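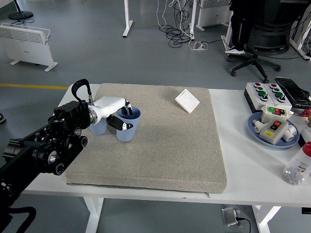

4. Sorting the table before you fit the switches

The Niven starter set is sold as ready to lay out. Take that with a grain of salt. The parts list was last revised in May, and it still puts the cushion under "optional".

4.1 Put the square cushion in the middle of the table with the zipper facing you. Close the zipper fully.

4.2 Set the light blue cups on the left of the cushion. The set is supposed to include 2. Pull them apart and check, as they nest tightly.

Note: The leaflet says the cups "sort themselves". They don't. Decide now what goes in them and write it down.

4.3 Lay the white wall switch plate on the cushion, toward the back right. It scratches on a bare tabletop, whatever the leaflet says about its finish.

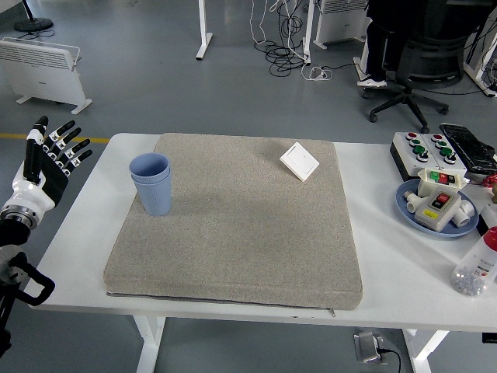 4.4 Keep the control box with the red and green buttons on the right, off the cushion. A soft base lets it rock when you press – Ailsa Baird disputes this, but she has not tried it with the back row.

4.5 Use the round blue plate for the small switch boxes and the white pipe fittings. Leave the bottle with the red cap beside it, cap on.

CAUTION: Do not connect anything to power at this stage. Coil spare cables clear of your feet.

4.6 Compare the table with the parts list on page 86. If something is missing, look under the cushion before you write to Niven. Replies are slow. Go on to section 6.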